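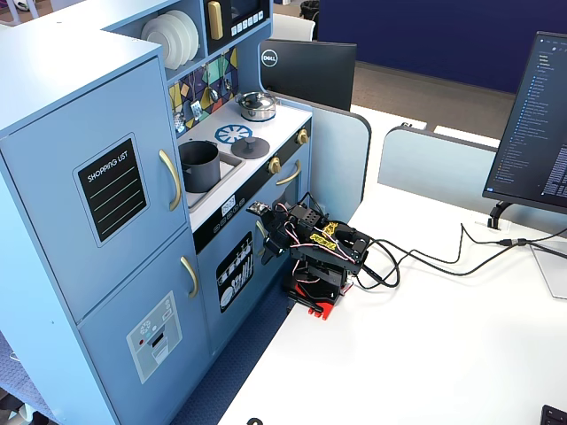
The arm is small, so why write rules for it at all? A reviewer at Prultbridge put that question to us in December, and I want to start with it, since half of you have probably asked it too.

Short answer for the room: the rules are mostly about the data. A small arm can pinch a finger, and we cover that, but what it does far more often is fill a disk with episodes you can't use.

Give the numbers here. Slow down. When we went back through the Terkden set we had 871 episodes. We threw out 111. Most of those had no fault in the motion. The notes were missing, or the base had shifted between episodes and there was no record of when.

Next slide. The setup rules. Read them out, don't paraphrase.

Base plate fixed to the desk before power goes on. Push it by hand. If it moves, stop.
Cables run away from the side the arm works on.
Play kitchen position marked with tape on the floor. Check the tape at the start of every session and again after a break.
Doors shut and knobs at the start position, unless the task sheet says otherwise.
Servo labels match the config file. Read the label, then read the file.
Power switch within reach of whoever is running the session. Reaching across the arm doesn't count.

Somebody will ask about the tape. We tried measuring from the desk edge and people rounded. Tape is cheaper.

Mention that the Furnus checklist is six lines and fits on a card. Ours began as two pages and people signed it without reading it. Copies are on the table by the door. 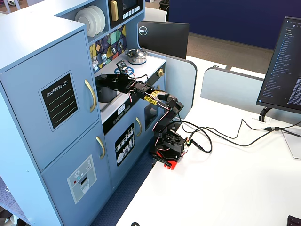
Lozano objected to the rule on hands when the draft went out, saying that if an operator has to cut power every time a pot tips over, a morning's session turns into a full day. Fair point. Read the old wording, then the new one.

Old: No hands in the workspace while the arm is powered.

New: No hands in the workspace while the arm can move. Hold state is allowed for resetting objects if a second person is at the switch. Working alone, cut power.

Point out that hold state must be tested at the start of the day. Command a hold, then send a move and check that it gets refused. Takes around a minute.

Logging. Keep this part brief, they have the handout. Write the note when the episode ends. Failed grasps stay in and get marked failed. If the operator bumped the desk, say so in the note. Never rename a folder during a session.

If there's time, show the blank note form. If not, skip to questions.

Likely question: does any of this replace the site's own safety rules? No. Site rules come first, and where ours are looser, theirs apply.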